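Paper on the Desk: talk notes, Thursday, 8 minutes plus questions

Slide 1. Title
Wait for the door to stop banging. Say hello. Mention that the handout is a single sheet and that yes, I see the problem.

Slide 2. Where I stand
I work on office layouts at Gredolon. People expect me to talk about chairs. I have nothing against chairs. For the past while I've been looking at the top of the desk and what ends up on it, and mostly what ends up on it is paper.

The Okari office went paperless in March. I went to see them in the same month and left with 565 sheets in a box, all found on desks, none of them filed anywhere. A fair number were printed emails about going paperless. (Pause. If no laugh, keep moving, don't explain it.)

Slide 3. How a pile starts
A pile starts with one sheet. One sheet is harmless. It lies flat, it looks temporary, and you can still put a coffee next to it. The second sheet goes on top of the first because that is clearly where paper goes now. By the time there are 5 or 6, it has become furniture and people dust around it.

At Tam they tried trays. The trays filled up, so they bought trays for the trays. I have the order forms. They were in a tray.

Slide 4. One sheet
Leave this up for a while. Ask the room what they would do with it. Somebody will say "scan it." Ask them where the scan goes.
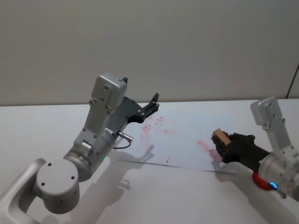

Slide 4: White tabletop, one sheet of paper.

Point out the color. White paper on a white top is how things get lost in plain sight. Prolito picked white tops for the whole floor because they looked clean in the catalog, and then spent the spring hunting for invoices that were right in front of them. A darker top won't make anybody tidier, but you can find the edge of a page without patting the desk like you've lost your glasses.

Plain light gray wall behind it too. I like a dull wall. Give people a corkboard and the pile just learns to climb.

Slide 5. What I tell clients
Pick one spot on the desk where a loose sheet is allowed to be. Only one. When the next sheet arrives, deal with the one that's there: file it, answer it, or recycle it. Clear the spot before you go home.

Everyone nods at this. About half of them write it down on a piece of paper.

Slide 6. Objections (skip if past the 6 minute mark)
"I know where everything is in my pile." Fine. Ask them to find something from the bottom while you watch.
"I'll need it later." Ask when. Write down the date. Do not write it on the sheet.
"It's my manager's." Sympathize, move on.

Slide 7. Questions
Handouts by the door. Please take one. I printed far too many and I'm not carrying them back.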